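How to Run a Robot Table-Laying Demo at Your Open Day

This is the running order we settled on at Skollell after two open days, one of which went well. It assumes you have a two-armed robot that can already pick up a dish, and a room full of people who were promised biscuits.

Step 1. Choose a job people have opinions about

We used to have the arms sort bolts. Visitors nodded and asked where the toilets were. Now we lay a tray for a noodle lunch, and everyone over the age of six is suddenly an expert. Expect to be told where the spoon goes.

Step 2. Set out the crockery

Group things by type. Ours goes bowls and small dishes in the big white bin, soup spoons in the khaki tray next to it, chopsticks in the blue one, serving tray in front where the arms can get at it. Don't tidy the spoons. A visitor who sees them all lined up will assume you have cheated, and will say so to the person beside them.
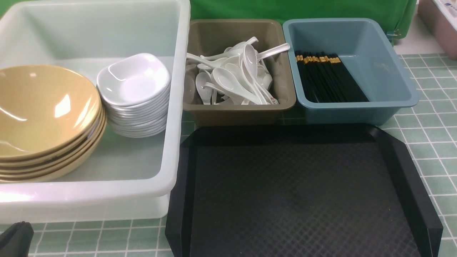 Buy spares. Our first set came from Van Wijk and had been discontinued by the time we broke into double figures, so the second set is from Kolier and is a slightly different white, which only Berwyn Gape minds.

Step 3. Mark the floor

Tape a line 2 metres from the table and put a person on it. Tape alone stops adults for a few minutes and children not at all. Whoever stands there should know where the stop button is and should have pressed it at least once before the doors open.

Step 4. Do a dry run at 9

Doors are at 11, which sounds generous until you find that somebody has moved the table to hoover. Run the whole job three times. If you shift so much as one bin afterwards, run it again.

Check the lights as well. Glazed bowls throw back every lamp in the room, and our software (Plisen, the older version, I know) has a habit of reaching for the shine instead of the dish. We switch off the row nearest the window and draw the blind halfway. 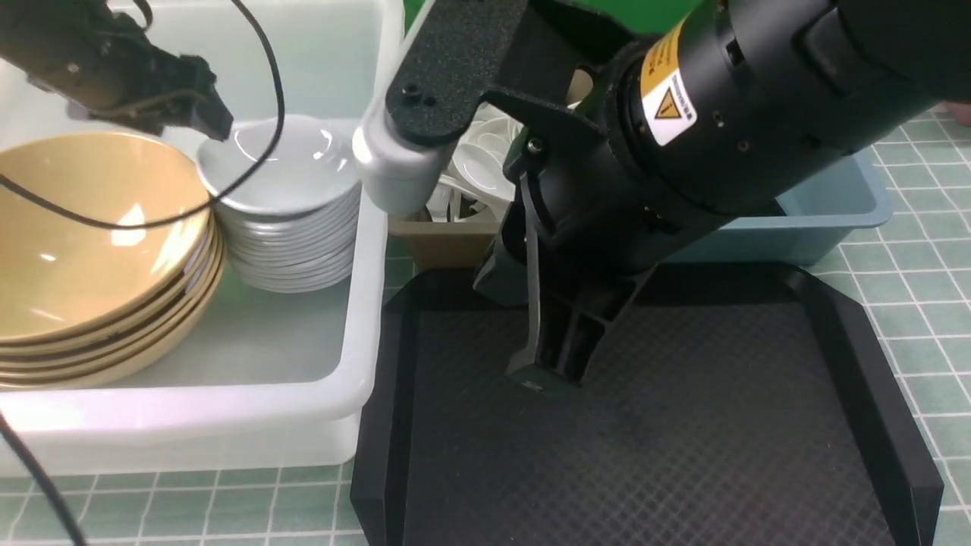

Start slow. Full speed looks splendid for one dish and then people stop following what is going on. We run at a third and turn it up after lunch, when the audience is sleepier.

Step 5. Talk while it thinks

There will be pauses. To you they are planning time; to the public the thing has died. Have something to say. Berwyn does four minutes on how hard it is to pick up a spoon, and has been asked to do it at a wedding.

Questions you will get every time: does it wash up (no), what did it cost (more than 900 pounds, said with a straight face), and is it going to take my job. For the last one, let them watch it attempt a chopstick.

Step 6. Show them the close view
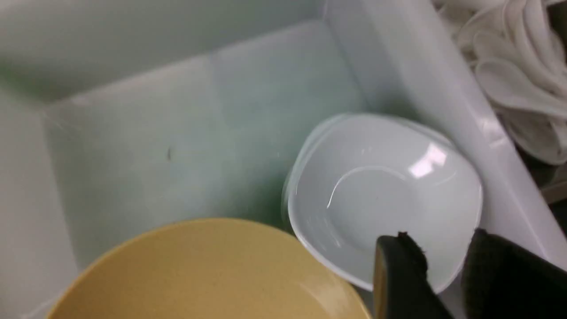
Put the wrist camera on a big screen, angled so that the back row can see it too. It is the best thing we added all year. From the tape, picking up a dish looks like nothing much. On the screen you get the two fingers huge and dark in the corner, right up against the white bowl, with a patch of glare on the glaze, and people go quiet. Leave the feed running between goes. Keep a cloth by the table for the lens, and do not let anyone use their sleeve.

Step 7. When it drops something

Say "oops" into the microphone, press stop, sweep up, carry on. Don't explain the fault. We once spent ten minutes explaining a fault and lost a whole Scout troop to the car park.

Closed shoes for anyone inside the tape, by the way. I should have put that under Step 3.

Step 8. Packing up

Stop taking new groups half an hour before you want to go home. Park both arms, power down, then move the crockery, in that order. Count the spoons back in if you care about spoons. The next one is in August and we could still do with a longer extension lead.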